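Forum Atelier & Cellules > Bras légers > Entretien et réglages
Sujet : Cellule de pliage deux bras, recalage toutes les 13 heures, vraiment ?
Page 1 sur 3

prister_44
Messages : 13
Bonjour à tous. J'ai repris une cellule deux bras pour du pliage de tissu, table recouverte de papier brun, bac plastique à droite. La notice de Kordestani, qui nous l'a montée, demande un recalage caméra-pince toutes les 13 heures de marche. Je veux bien, mais ça immobilise le poste à chaque fois et je n'ai jamais vu la moindre courbe qui justifie ce chiffre. Vous faites ça, vous ?

Stusell
Non. On le faisait au début, on a arrêté en août. Je ne vois pas de différence sur les plis. Pour moi c'est un chiffre posé par quelqu'un qui vend des contrats d'entretien.

Yufang Lei
Pas d'accord avec Stusell. « Je ne vois pas de différence », ce n'est pas une mesure. Tu as relevé l'écart en bout de pince avant d'arrêter ? Après ?
Prister, avant de discuter de la fréquence, montre-nous le poste. Neuf fois sur dix le recalage sert à masquer un câble qui tire ou un papier qui bouge.

prister_44
Voilà le poste, bras droit au-dessus du tissu, bras gauche au-dessus du bac.

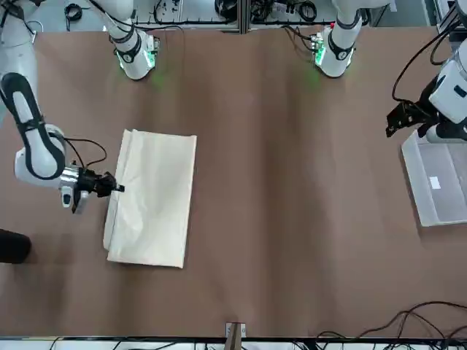 Vol. 4, n° 5

Le numéro en bas, c'est celui de la feuille interne où la vue est passée, n'en tenez pas compte. Les voyants des embases sont verts, je n'ai aucun défaut remonté.

Yufang Lei
Des voyants verts, ça ne te dit rien sur la géométrie. Ce que je regarderais, dans l'ordre :
- le câble noir qui fait une boucle au-dessus de la pince, côté tissu. Amène le poignet à ses deux butées, à vitesse réduite, et regarde si la boucle se tend. Si oui, elle tire sur le module caméra et ton recalage ne tiendra jamais.
- le papier. Il a des plis dans le sens de la longueur du tissu. Une pince qui descend sur une crête ou dans un creux, ce n'est pas la même hauteur de prise.
- le paquet de câbles dans le coin en bas à droite. Il y a des fils qui remontent sur la table, moi je bride tout ça sous le rail.

Stusell
Le papier, franchement... Tu vas me dire qu'un faux pli de papier décale une prise sur du tissu ? Le tissu lui-même est ondulé, il a un bord qui rebique en haut. L'erreur est là, pas dans la table.

Yufang Lei
Raison de plus pour ne pas ajouter la deuxième à la première. Retends le papier, ça coûte cinq minutes, et on aura une variable en moins.

jokemness
Je mets mon grain de sel. Chez nous, même type de montage, on a remplacé la règle des heures par un contrôle court : 4 points marqués sur la table, on y amène chaque pince et on note l'écart. On ne recale que si 3 points sur les 4 sortent de la tolérance. Je ne crois pas plus que vous au chiffre du fournisseur, mais je ne crois pas non plus au « on ne fait rien ».
Par contre marquer les points sur le papier, mauvaise idée. Sur le plateau en dessous, ou sur une pièce fixe.

prister_44
Et la pièce fixe, tu la prends où ? J'ai une petite bride métallique au milieu du bord avant, avec une languette beige serrée dedans. Ça peut servir de repère ?

jokemness
La bride peut-être, la languette non, surtout si elle est en bois. Et vérifie d'abord que la bride ne bouge pas à la main. J'en ai connu une qui faisait référence depuis des mois et qu'on déplaçait en s'appuyant dessus.

Stusell
Je reste sceptique, mais le contrôle sur 4 points me paraît moins bête que le compteur d'heures. Si prister_44 publie ses écarts, je referai la mesure chez moi. Sans chiffres je ne change rien.

prister_44
Modifié le 2023-11-28
Bon. Je retends le papier, je bride les câbles du coin, je regarde la boucle au poignet et je note les écarts avant de toucher au calage. J'ai aussi écrit à Kordestani pour demander d'où sort leur 13. Réponse reçue : « valeur recommandée ». Me voilà bien avancé.

Yufang Lei
Note aussi lequel des deux bras dérive. Si c'est toujours le même, regarde le serrage de son embase avant la caméra.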